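고객지원 > 경기장 이용 > 자주 묻는 질문

시즌권 및 경기 관람 안내

홈경기 관람과 관련하여 자주 접수되는 문의를 정리하였습니다. 본 안내는 구단 홈경기장인 Dresuso 아이스아레나에서 열리는 정규 시즌 경기에 적용되며, 플레이오프 경기는 별도 공지를 따릅니다.

시즌권은 언제부터 구매할 수 있습니까?
기존 회원의 갱신 접수는 2021년 6월 14일 월요일에 시작됩니다. 신규 회원 접수는 갱신 기간이 종료된 후 잔여 좌석에 한하여 진행하며, 시즌 개막은 10월입니다.

시즌권 좌석을 변경할 수 있습니까?
갱신 기간 중 1회에 한하여 신청할 수 있습니다. 배정은 회원 가입 연차순으로 하며, 같은 연차에서는 신청서 접수순으로 처리합니다. 희망 구역에 잔여석이 없는 경우 기존 좌석이 유지됩니다.

경기에 참석하지 못할 경우 좌석을 양도할 수 있습니까?
회원 페이지의 '좌석 양도' 메뉴에서 경기 시작 두 시간 전까지 등록하시기 바랍니다. 양도받은 분은 본인 명의의 모바일 입장권으로 입장하셔야 합니다. 정가를 초과하는 금액으로 재판매한 사실이 확인되면 해당 시즌권의 효력이 정지될 수 있습니다.
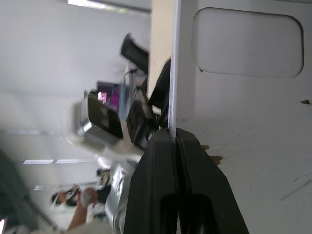

흰색 면 상단의 모서리가 둥근 홈

휠체어석은 어떻게 예약합니까?
휠체어석은 Homosham 스탠드 17구역에 마련되어 있으며, 동반자 1인의 좌석이 함께 제공됩니다. 온라인 예매는 지원하지 않으므로 관람지원실(담당 Faith Kinyua)로 전화하여 주시기 바랍니다. 전화 연결 후 내선번호 239를 누르시면 됩니다.

단체 관람 할인이 있습니까?
200명 이하의 단체는 일반 단체 예매 절차를 이용하실 수 있습니다. 이를 초과하는 단체는 단체영업 담당 Petrică Matei에게 사전 협의를 요청하셔야 합니다. 할인율은 상대 팀과 경기 요일에 따라 다르게 적용됩니다.

경기가 연기되면 환불을 받을 수 있습니까?
연기된 경기의 입장권은 변경된 일정에 그대로 사용할 수 있습니다. 변경 일정에 관람이 어려운 경우 공지일로부터 칠 일 이내에 환불을 신청하시기 바랍니다. 2피리어드 종료 후 중단된 경기는 환불 대상에서 제외됩니다.

주차장은 이용할 수 있습니까?
Mfaume 주차장의 수용 규모는 700대이며, 경기 당일에는 사전 예약 차량만 입차할 수 있습니다. 예약 내역은 입차 시 차량번호로 확인합니다.

반입이 제한되는 물품은 무엇입니까?
유리병, 캔, 삼각대, 확성기 및 깃대가 있는 응원기는 반입할 수 없습니다. 영유아용 음식과 의료 목적의 물품은 검색대에서 확인을 거친 후 반입이 가능합니다.

선수 사인회는 어떻게 신청합니까?
사인회 일정은 회원 소식지를 통하여 안내합니다. 참가자는 신청자 중 추첨으로 선정하며, 당첨 자격은 타인에게 양도할 수 없습니다.

위 내용 외의 문의는 회원 페이지의 '1:1 문의'로 접수하여 주시기 바랍니다. 답변은 영업일 기준 사흘 이내에 등록됩니다.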